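4.2 Drawer and container tasks on the kitchen counter

The second group of tasks concerns storage furniture. We chose it because a drawer is the plainest case of a job that a person does without looking and that a machine still has to plan. The arm must find the handle, close on it or hook behind it, move along a line fixed by the runners, and stop before the box shifts on the worktop. Any error in the direction of pull shows up as side load, and light furniture which is not screwed down will turn under it.

The drawer unit used at the Jelteo site is a small wooden organizer placed against the tiled wall of a domestic counter (Figure 6). A plate of food items sits on top of the unit, and a bowl was left inside the drawer for the retrieval subtask. Other kitchen goods were kept on the counter throughout. Earlier work on the Grallulel task list used a bare table, and we consider results from bare tables to be a poor guide to home use. A toaster oven and a roll of paper towels take up a good deal of the space through which the elbow would otherwise pass, and the planner has to treat both as fixed obstacles.

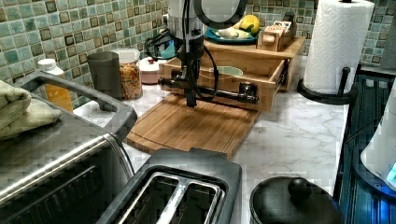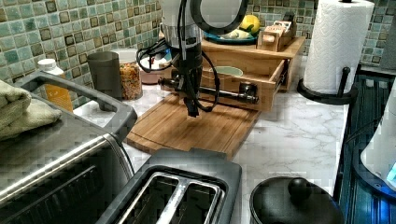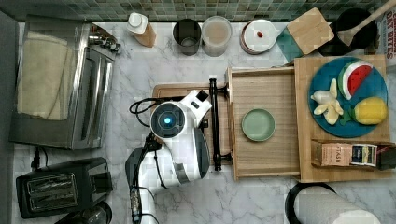
Figure 6. Drawer task, Jelteo counter layout. The drawer is open in all three views, with the bowl inside; the third view is taken from above.

Each policy was run with the same start pose and the same time limit of 30 seconds per attempt. An attempt was scored as complete only if the drawer reached the required opening and the items on top of the unit stayed where they were. Partial openings were logged but not scored. The full log holds 3,317 attempts over all tasks in this group, including those stopped by the operator.

Pulling was the easier half of the task. Both policies learned a usable approach to the bar handle, which is long enough to forgive an error along its length. Closing was less reliable. The Dodora policy tended to push near one end of the handle, and on 8 occasions the drawer jammed and the whole unit slid towards the wall. The Durán controller, which limits force at the wrist, did not jam the drawer but often stopped short of full closure. We did not tune either system to this unit.

Retrieving the bowl was harder again. The gripper has to come down between the handle and the front face of the unit, and the space left for the fingers depends on how far the drawer has been pulled. A short pull that passes the opening test can still make the grasp impossible. This coupling between subtasks is missing from most published scores -- each step is reset by hand before the next is tried -- and it accounts for much of the gap between our chained results and the single-step ones in Section 4.1.

We therefore report chained and single-step rates separately in the 2 tables that follow. The chained rate is the one to read when asking whether the chore can be handed over. For the drawer tasks, under either policy, a person would still need to stay within reach of the stop button.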